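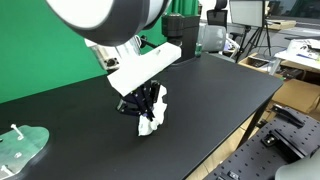
Cloth or paper? Crumpled white material held just above a tabletop.

Prendel sewer district to ban wipes and paper towels from drains starting in September

PRENDEL, 9 June 2019 - The Prendel sewer district will prohibit the disposal of wipes, paper towels and cleaning cloths through household and commercial drains under a revised discharge rule that takes effect in September. The rule applies to all connected properties, including those with private grinder pumps.

Under the current rule, only products labeled as non-flushable are barred. The revision drops the label test and limits solid discharge to human waste and toilet paper. Products sold as flushable are covered by the ban.

The district cleared 226 blockages from its pumping stations in the last fiscal year. Maintenance records attribute more than 60 percent of them to fibrous material wound around impellers or packed into the inlet side of the pump. Grease was the second most common cause, followed by roots in older clay lines.

Most of the calls came from the Gandetti Street station, which serves the lower part of the town and was built with two fixed-speed pumps. When one pump is blocked, the second carries the full flow until a crew can isolate the first, lift it and clear it by hand. During heavy rain the station has little reserve on a single pump, and the wet well has twice reached its high-level alarm.

Nitiso, the contract laboratory used by the district, tested material taken from the station screens this spring. According to its report, most of the recovered sheets contained synthetic fiber or wet-strength paper. Wet-strength paper is treated with resin to keep it from falling apart when soaked, and is used in many kitchen towels. Ordinary toilet paper has no such treatment and broke up within the first minutes of the same test.

The laboratory noted that sheets could not be sorted reliably by eye after they had passed through the collection system. Samples were rinsed, dried and examined under a microscope before they were classified.

The revised rule sets a charge of $200 for a second documented violation at a commercial property. A first violation brings a written notice and a period of 60 days in which to correct the problem. Households will receive notices but no charge. Restaurants, clinics and day care centers will have to keep a covered waste bin in each restroom and post a sign stating what may be flushed.

Separately, the district has approved the replacement of both pumps at Gandetti Street. The new units, to be supplied by Adomaitis, have open-channel impellers and a control that briefly reverses the motor when the current rises above a set limit. The work will be done one pump at a time, with a temporary bypass line along the east side of the station lot. Parking on that side will be closed during the work.

The full text of the rule is available at the district office and is included with the next water and sewer bill. Written comments will be accepted until the end of the current billing period.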